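July, 10:20. Brackets for the Lubis order, second batch

Herman brought the parts from the press at nine. The order is 2,000 pieces and we have now 200 on our side of the wall. I checked 20 with the gauge: hole distance is good on all, but on three the long flange is open more than the drawing allows. Purificación thinks the tool is getting tired at one end. I think it is the springback of the new coil from Norkik — we will see when the old coil is finished.

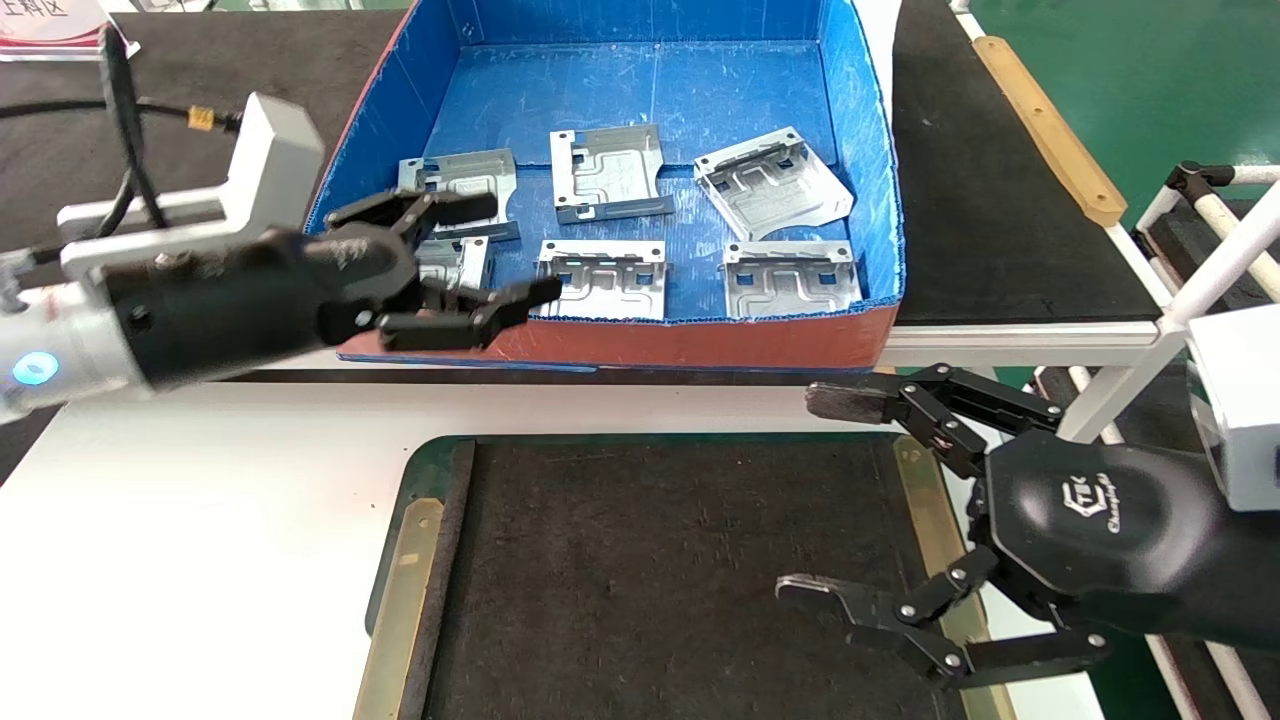
Scratches were the bigger complaint last time, so I looked at the bins before the parts. The old ones had bare walls, and the corners of the brackets left marks on each other and on the paint. With the blue corrugated lining on the floor and up the inner walls, I prefer that we keep the parts spread in one layer, flat where possible. A bracket which leans on its bent edge, like the one at upper right, should be laid down before the bin is moved.

To do:

- ask Ilham for the cutting size of the lining, I did not find it in the folder
- measure the flange again on parts from the end of the coil
- Darmawan to wipe the oil with the thin cloth, the thick one catches in the square cutouts

14:45. Flange measured again, same result. Drawing revision is 97, please do not use the older print on the door.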